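Grirna arm, build thread, pt 4

ok so the wrist is finally on. took up most of the bench

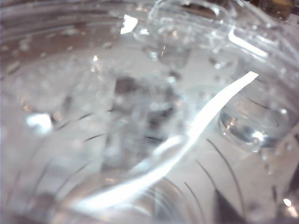
gripper closes on cue now but it's too strong. need to drop the current limit before I go near anything breakable

clear stuff is the hard part. depth readings go nuts, distance jumps up to 50 mm between two reads. tape helps a bit. dont love it

swapped the Peseck servo for the bigger one. 13 screws. dropped one behind the bench, gone forever

anyone at the Custstead shop got a spare 300 mm cable chain? mine's too short, snags at the elbow evry time it goes left

rewrote the grip loop after dinner, slower close, stops when the current goes up. way better on foam

next: new finger pads, softer ones. printing overnight

ok bed. more tmrw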